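Most advice on erasing graphite is repeated by people who own one eraser. I'd ignore the bit about kneaded erasers being "gentler" until you've tried one on your own paper. Mine smeared a 6B shadow across half a page of Gomcombe cartridge.

## Before you start

Get a scrap of the same paper. The same brand won't do if the weight is different. Scribble a patch with every pencil you plan to use, then leave it for 30 minutes. The wait is supposed to let the graphite "settle". I doubt it does anything, but it stops you from rushing.

## Lifting a mark

1. Brush off loose dust with a soft, dry brush. Don't use your hand.
2. Rub the eraser on scrap until it leaves no gray streak.
3. Press down and lift straight up. Do this a few times before you rub at all.
4. If you must rub, go one way only, with short strokes.
5. Brush away the crumbs and look at the sheet under a side light.

Stop when the surface starts to look fuzzy. Further rubbing takes off paper, whatever the label on the Kavanagh "restoring" block says.

## What won't come out

Dents. A hard pencil pushed into soft paper leaves a groove, and the groove stays. Some guides tell you to steam it flat. I tried that on a Meltstead pad and got a wrinkle as well as the groove.

Colored pencil mostly stays put too. You can fade it, so plan on drawing over it.

Skip the electric erasers until you can do step 4 without thinking.
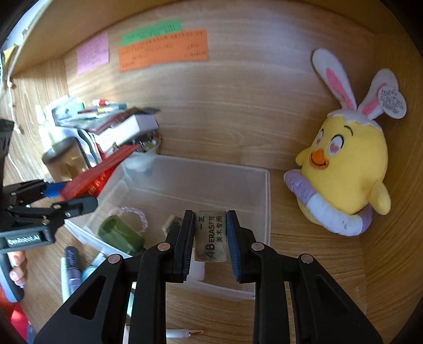 *A 4B eraser with smudges on it. Clean it on scrap first (step 2).*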